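Small-Bench Tips, Part 2: Keeping Little Things Findable

1. Clear the top before you start. Whatever you leave out "just for a minute" will be there in October.

2. Give small parts a pale surface. Dark bits show up on it, and so do crumbs, which serves you right for eating there.

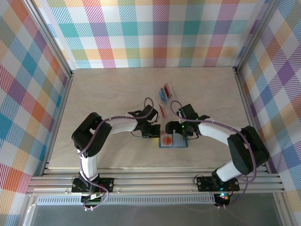 Plaid on the walls, plain on the tabletop.

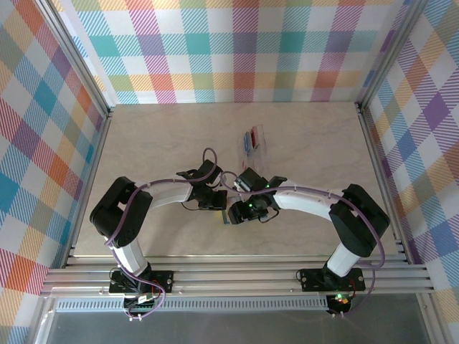 3. Bag the small stuff. A clear bag beats a coffee can -- you can see what you forgot to label.

4. Save the loud patterns for the walls. Drop a screw on a plaid tabletop and you'll be buying another screw.

5. Wipe down last. Ten minutes, or two if company is coming.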